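4. Bowl stacking, first run

Do section 3 first (homing, gripper zero). If the arm lost power since then do it again, no shortcuts.

4.1 Lay the green cloth square to the table and smooth out the big creases. Bare tabletop throws glare and Emiliano's colour thresholds go silly.

4.2 Set the bowls out by hand. Stack near the middle, loose ones clear of it so the fingers have room to get down beside the rim.

4.3 Load the Kurdale profile, speed 21. Not higher on a first run.

4.4 Jog to the rim of the loose green bowl. Stop at contact. Save as PICK_A.
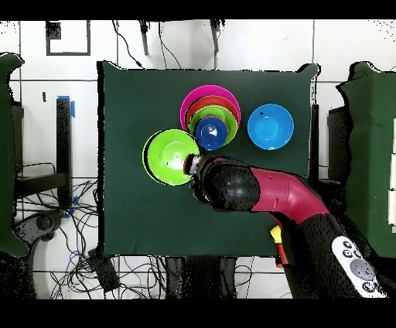
Fig. 3. Gripper tip at the right rim of the loose green bowl.

NOTE: thin rims flex. If the bowl skates when you close, drop grip force to 229 and re-save the point. Don't chase it with the jog buttons, you'll be there till Wednesday.

4.5 Lift straight up, then across. Clearance height is 350 in the Grinitz config file, which is in mm. Older copies of the file had it in inches!! Check.

4.6 Come in over the stack slow. One finger goes inside the bowl, one outside, and the bowl will hang with a bit of tilt. Small tilt is fine.
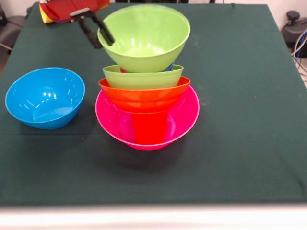 Lower until the rims nearly meet, pause, then open. Opening while still moving drags teh whole stack sideways.

4.7 Run it 3 times before you change anything. Write the offsets in the workshop book, Anselmo's column is the left one.

CAUTION: hand on the e-stop whenever the arm is live. Keep cables off the floor where people walk, coil the slack by the stand.

4.8 Park, power down, cloth folded not scrunched. Larnosano gripper pads: see secton 6.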